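Subject: Re: [old-desktops] Tower with blue latches, which parts to keep?
From: Radosław Szulc
Date: Monday, June 11, 2018

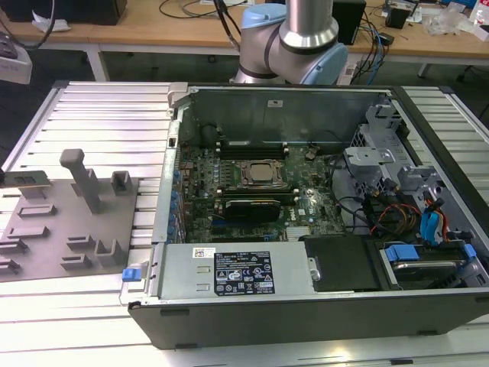 Tower on its side, side panel removed. Power supply in front, drive with the blue tab to the right of it.

Hello Irena and all,

Irena Kurek wrote:
> We have 16 towers of this kind to sort in Kastville before August.
> Do you remove the board, or only the drive and the power supply?

I would leave the board in the case, with the processor under its frame. The memory and the graphics card can stay too, if you will test the machine again.

First I take the drive by its blue tab. Then I free the data cables on the right side, slowly, as old connectors break easily. The power supply I do last. Please put a label on each drive with the number of its tower. I forgot this once and lost 5 evenings.

Does anybody have spare slot brackets? Lech asked me for them.

Best regards,
Radosław

Recent threads on this list
Re: Memory not recognized after cleaning
Drive carriers, wanted
Re: Which screws for the side panel?
Rendix fan noise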